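About Gurden

Gurden reviews nonfiction picture books for readers between four and ten. We buy the books, read them more than once, check what they say, and write down what we think. We don't run ads for publishers and we don't give stars.

The site began as a complaint. One of us had brought home a picture book on tide pools that had won praise everywhere we looked, and on the ninth page a sea anemone was called a plant. We went back through the reviews. They talked about the lovely blues and the playful text. Not one mentioned the anemone, and we began to wonder how many of those reviewers had read as far as page nine.

We still wonder. A lot of what gets written about children's nonfiction is written about the jacket copy. You can tell, because the same three adjectives turn up in review after review, often in the same order. We are not saying everyone does this. We are saying that a parent or a school librarian with a small budget has no good way of telling who does and who doesn't.

How we read

Every book gets two readers, and they don't talk to each other until both have finished their notes. The first reads aloud, start to finish, at normal speed. Some books that look fine on the page fall apart in the mouth, especially the ones where a rhyme has been forced to carry a fact about photosynthesis. The second reader goes through with a pencil and lists every claim that could be wrong. Then we look the claims up.

A 32-page book about beetles can hold more than 100 checkable claims. Most are right. The wrong ones tend to gather in the sidebars and in the notes at the back, which seem to get written last and read by fewer people on the way to the printer.

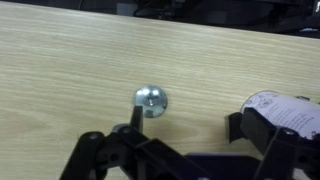

We also look hard at the source list, when there is one. "Selected sources" can mean a lot or very little. If the sources for a book about volcanoes are four other picture books about volcanoes, we say so. If a book gives no sources at all, we say that too, and we don't accept that young children won't look. The adults reading to them might.

To date we have reviewed 434 books. Of those, 113 had at least one error we thought mattered, by which we mean something a child would have to unlearn later. We keep a smaller list of errors that don't matter much, such as a bird drawn with the wrong number of toes, and we go back and forth over what belongs on it. Toes matter to some of us more than others.

What we don't do

We don't review from digital previews. A picture book is a physical thing and the middle fold eats a surprising amount of it. We have seen a blue whale lose most of its face that way.

We don't take free copies. This makes us slower than other sites, often by months, and publishers have told us we are missing the moment. Maybe so. A child who gets the book from a library two years from now won't care when we posted.

We don't call a book "perfect for" anyone. We'll tell you how long it takes to read aloud, how much text is on a page, and which words are likely to need explaining. You know the child and we don't.

We also don't use reading level numbers. We tried them in the first year, running the same book through several calculators, and got answers so far apart that we couldn't see what a parent was meant to do with them. If somebody can show us a formula that copes with the word "chrysalis" we'll look at it again.

Our two series

Barkside is our running column on books about trees, soil and the animals that live in both. It takes in more new titles than any other part of the site. There is a fashion at the moment for trees that talk, feel and look after their young, and we are doubtful about a good deal of it. Some of the science is interesting and some of it is still being argued over, and a book for six-year-olds that skips the argument has made a choice on the reader's behalf. Barkside gets more angry mail than everything else we publish put together.
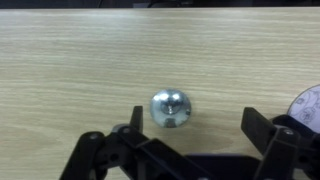 Flovitz is the back-catalog series, where we reread older nonfiction that people remember fondly. The name comes from a bookshop that was no longer open by the time we started, and we liked the sound of it. These reviews are the hardest to write. Plenty of the old books hold up far better than we expected, with plain sentences and careful drawings. Others have planets, dinosaurs or whole groups of people in them described in ways that shouldn't be handed to a child without a conversation. We try to say which pages.

Corrections

We get things wrong. Last April we told readers that a book had mixed up two kinds of moth, and the book was right and we were not. The review has been fixed and the old wording is still there underneath, marked as ours. If you find a mistake, write to us with the title, the page and, if you can, a source. "I'm pretty sure" is fine as a start but we'll go and check.

Authors and illustrators sometimes write in as well. We're glad to hear from them and we will print a reply in full under the review. We won't take a review down.

Who pays for this

Readers do, mostly. We have 2,362 subscribers to the monthly letter, and a portion of them pay for it. The rest of the money comes from the Barajas workshops, a set of short classes for school librarians on how to fact-check a picture book in one afternoon. One afternoon is optimistic for some books, and we tell people that before they sign up.

We don't earn anything from links to bookstores. The site has no such links. Your library can probably get the book, and if it can't, the review gives the full title and publisher so that any shop can order it.

Reviews are unsigned. We have been told this makes us look as if we're hiding, and it may, but the two readers do sometimes end up disagreeing in print, and we prefer that people weigh the arguments. When we can't settle a disagreement, both views go in - usually at more length than either deserves.

Suggestions for books are welcome through the contact form. Please don't send the book.

Page last updated May 14, 2024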